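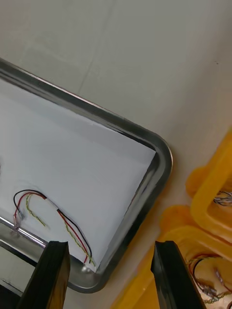
# Electronics Parts Bench: Frequently Asked Questions

The parts bench at the Jasdale Technical Annex is open to enrolled students and to members of the Setovik repair program. The answers below apply to both groups. Questions about course credit should be directed to the program office.

## Trays and paper

**Why are the trays lined with paper?**

White paper makes small parts and thin wires easier to see against the steel. It also catches bits of insulation and solder, which can be lifted out together at the end of a session.

**What size of paper should I use?**

Sheets are kept in the drawer marked 299. A sheet does not need to reach the walls of the tray on every side, and a crease is acceptable. A torn or oily sheet should be replaced before parts are set down.

**May I leave wires in a tray overnight?**

Yes, provided that a job slip is left with them. Lay wires in an open curve and do not wind them tightly around the fingers. Connectors should be left where they can be reached without pulling on the wires.

## Solenoids

**Which solenoids does the bench carry?**

The bench carries small push-pull solenoids for the door latch and coin return exercises. Most have come to us in mixed lots from Bovport, and members should expect to find different frames and finishes in the same lot.
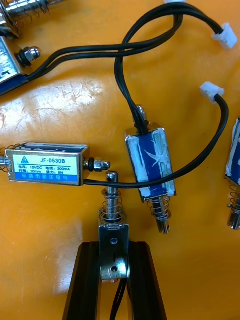
Units marked JF-0530B have their ratings printed on the label: 12VDC, 300mA, a 10mm stroke and a force of 5N. The text is in Chinese, and a translated card is available at the desk. Please do not peel off a label to read it under the lamp. A unit without a label must be checked by bench staff before it is connected to a supply.

**May I remove the nut or the washer from the plunger?**

Only if your work sheet calls for it. Place the nut, washer and spring in one small cup, and return them to the same unit when you have finished.

**How should solenoids be put away?**

Group them by type, with the leads lying free. Do not lift a unit by its leads. Units that stick or have damaged leads go to the desk with a written note — they are not to be returned to stock.

## Circuit boards and bins

**How many bins may I use?**

Each work position is allotted 4 yellow bins and one steel tray. Additional bins may be requested at the desk when a job involves more than 80 loose parts.

**Should boards be kept in the tray or in a bin?**

The board you are working on belongs in the tray, on the paper. Boards that are waiting or finished belong in a bin. Hold every board by its edges, and do not stack one board on another.

**Where do wire harnesses go?**

A harness stays with its board until the job slip is signed. After that, it may be placed in a bin of its own. Harnesses from the Fülöp training kit are stored separately and should be handed in at the desk.

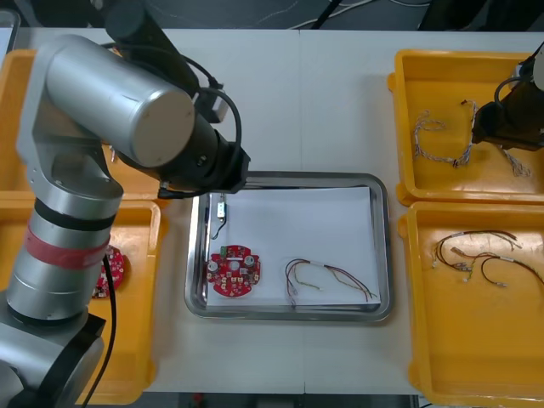

## Returns and missing parts

**What should I do if a part is missing?**

Check the tray, the folds of the paper and the floor below the table. If the part is not found, complete Form 627 and leave it at the desk. There is no charge for the first report.

**May I take parts home?**

Parts may not leave the room without a signed loan slip. Loans run until the last working day of September and cannot be renewed by telephone.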